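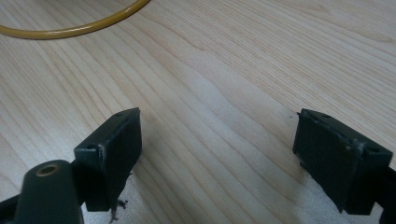 Tabletop with yellow cable, January.

Residency diary, Wemgate Reading Room, January

The morning was given to the Grastier correspondence. The letters had been filed by sender and not by date, and the order of events in 1958 could not be followed until they were re-sorted. The work was completed shortly before noon. The original folder numbers have been kept in pencil on the new sleeves so that earlier citations can still be traced.

The main finding concerns the lease of the Krajčí mill. The printed history of the district states that the tenants left in the spring. A letter from the estate office, written in November, still asks them for the second half of the rent. Either the history is wrong or the office was very slow to update its books. Kai-wen Kuo favors the second explanation and pointed to two similar cases in the Kelance ledgers. I remain undecided and have marked the passage for review.

Box 12 was requested at 1:30 p.m. and delivered after three. It holds mostly seed invoices, with a school program folded among them and a receipt for roof slates. The slates may matter, as a repair of that size would not usually be ordered for an empty building. The name on the receipt is hard to read. A copy has been requested at a larger size.

The heating in the reading room was again poor in the afternoon, and coats were worn. The desk staff have been informed.

Remaining for tomorrow: the estate office letter book, the parish list if it has come back from the bindery, and a reply to Kelance about reproduction fees. The draft of chapter 2 should not be sent out until the question of the lease is settled. The paragraph on the mill race can stand as written, apart from the spelling of the tenant's name.

Left at 5:40 p.m. Light snow on the steps.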